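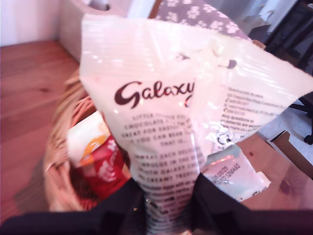 袋がつかめたのなら、もう調整は終わりでいいのでは、という質問が実習のたびに必ず出る。気持ちはとてもよくわかる。薄い袋の下側を二本の指がきゅっとはさみ、しわだらけのフィルムごと支えているのを見れば、誰だって次の作業に進みたくなる。でも、ここからが面白い!

# 第8章 グリッパまわりの調整と日常点検

第7章まででアームの据え付けと原点合わせが終わった。本章では、実習セル「Plustis」の手先、つまり指、手首のブラケット、そこへつながるケーブルを扱う。セルの中でいちばんよく物に触れ、いちばんよくずれる場所である。そのぶん、手をかけた結果がすぐ動きに表れるので、機械をさわる楽しさを味わうにはもってこいの章だ。

この章で身につけること

- 指の平行と中心を確かめ、必要なら直す
- 袋物に合わせて把持力を決める
- ケーブルのたるみを関節の動きと合わせて見る
- 点検結果を次の人が読める形で残す

## 8.1 はじめに指を見る

電源を落とし、アームの姿勢が保たれていることを確認してから、指先を正面と横からながめる。左右の指が平行か。指の内側に粉や接着剤の跡が残っていないか。菓子の袋のようなつるつるしたフィルムは、指の面が少し汚れているだけで滑り方が変わる。乾いた布で拭き、それでも曇りが残るときは付属の手引きにある清掃液を使う。

平行が出ていない場合は、指の根元の固定ねじをゆるめ、治具「Usman」をはさんで軽く閉じ、そのまま締め直す。一度に締めきらず、左右を交互に少しずつ。この締め方だけで指の当たりがぴたりとそろう瞬間があり、何度やっても気持ちがいい。

## 8.2 把持力を決める

箱や缶と違い、袋は形が決まっていない。中身が片側に寄ることもあれば、はさんだところが細くつぶれ、上が大きく傾くこともある。力を強くすれば安心かというと、中身が割れる心配が出てくる。そこで弱い設定から始め、同じ袋を3回続けて持ち上げられたら、一段階だけ上げて記録する。落ちたときは、力を上げる前にはさむ位置を疑ってほしい。袋の端に近い場所と中央寄りでは、手応えがまるで違う。

試験に使う袋は、新品のほかに、何度もつかんで折り目のついたものも用意しておく。折り目に指がかかると持ち方がころりと変わるので、両方で試す。

## 8.3 かごの中へ手先を入れる

机の上で決めた設定を、今度はかごで試す。持ち手が高く立ち上がったかごは、調整の練習相手として実によくできている。指先は縁の内側へ下り、手首のブラケットは持ち手のそばを通る。指ばかり見ていると、ブラケットのほうが先に当たる。

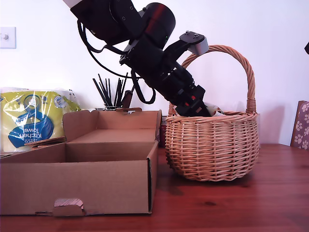
図8.2 かごの縁の内側へ下ろしたグリッパと、手首のブラケット、関節から出るケーブル

アームを低速にし、次の順で進める。

1. かごの真上で止め、ブラケットと持ち手のすき間を横から見る。
2. 縁の高さまで下ろし、左右の指が編み目に触れないことを確かめる。
3. 底の手前まで下ろし、ケーブルが張っていないかを見る。
4. 元の高さへ戻し、ケーブルの輪が同じ形に戻るかを見る。

ケーブルの輪は大きすぎれば周りの物に引っかかり、小さすぎれば手首を回したときに引っぱられる。結束バンドの位置を指一本ぶん動かすだけで、動きが見違えるほどなめらかになることもある。ぜひ自分の手で試してほしい。ブラケットの上面のボルトは、この時点でゆるみを確認しておく。

## 8.4 記録をつける

点検表「Bundetti」には、直した箇所とあわせて、見ただけで異常のなかった箇所も書く。把持力の欄には数値と袋の種類を並べて記入すること。記入例は208ページに載せた。制御盤「Hilach」の設定を変えた場合は、変更前の値も残してから次節の連続運転に進む。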